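Simulated arm lets go of the block too early, what to check?

I am in a student robotics club and our entry for the Kodida challenge is block sorting in simulation. The arm must put the small cubes on the cardboard tray.

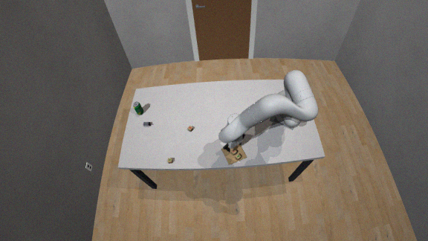
I lower the speed already, but after 700 steps the result is same. Grip force is 40.

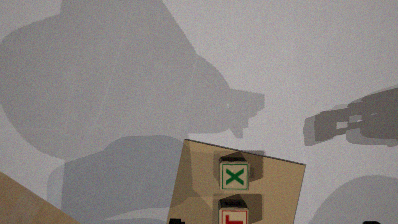

Gunawardena
Try friction first. Our club had the default value and every cube slipped.

Wutex
More force. We use 167.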